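**Ticket 191 – Pisard route planner keeps sending me to the old Closberg depot**
Status: open, then closed, then open again
Reporter: Harvey Cormier
Assigned: Margit Amundsen (was Octavian Vlad, was unassigned)

**Steps to reproduce**

1. Open Pisard on the office laptop, version 2.
2. Enter any destination. Lolau will do. So will the moon.
3. Press Plan.
4. Receive a route by way of the Closberg depot, which we moved out of in March.

**Expected:** a route to Lolau.
**Got:** a tour of our former premises, with a suggested lunch stop in what used to be our parking lot.

**Log**

08:40 – Cleared the cache, as the help page asks. The help page then asked me to rate it. I did.

09:15 – Octavian says the depot is stored as the "home" waypoint and I should delete it. Deleted it. Pisard asked if I was sure. I was sure. It put it back.

09:50 – Deleted it again with the sync switched off. It stayed gone until I switched the sync on, so there's a copy on the server and the server wins. Octavian marked the ticket "resolved by user."

10:05 – Reopened.

11:30 – Hanneke Nijs in dispatch has the same fault. She has been ignoring the first half of every route since spring and assumed that was the training.

13:10 – Exported the waypoint file. It has 104 entries, and 19 of them are the depot under different spellings. One is just "CLOSBRG!!" and I would like to meet whoever was having that day.

13:45 – Removed all the spellings from the export and tried to import it back. Error: "File already exists." Renamed the file. Error: "File not found." These can't both be my fault.

14:20 – Margit takes over. She asks for the export and a screenshot of the error. Attached both to the ticket.

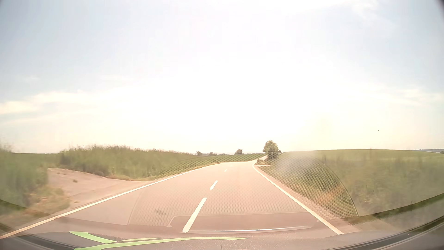
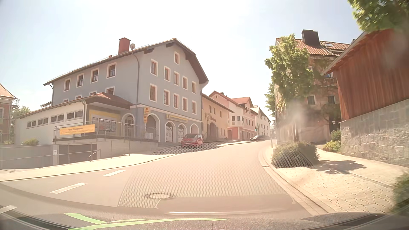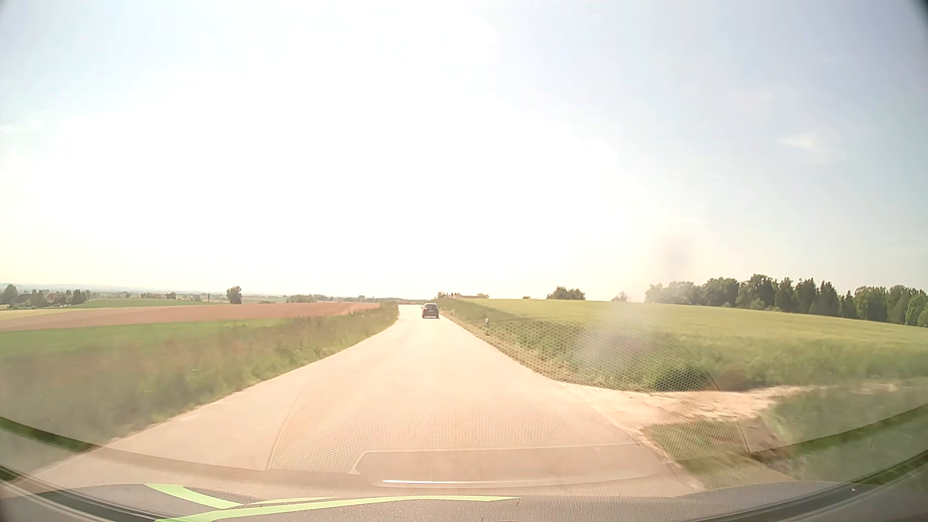
15:05 – Margit found it. The import tool merges and never removes, so anything missing from my file gets quietly restored from the server copy. The real delete is in the admin panel, under Billing. Vinh Lưu has the only admin login and is at the dentist.

16:30 – Vinh is back and can't feel his chin, but he can type. Depot entries purged, sync forced on both machines. Planned Lolau: direct. Planned Frota: direct.

16:40 – Hanneke planned Lolau on her machine and got the depot. She hadn't restarted. She has now restarted, and it's direct.

**Left to do**

- Margit to ask Pisard support why waypoints live under Billing
- Vinh to set up a second admin before his next appointment
- Leave ticket open overnight in case the server changes its mind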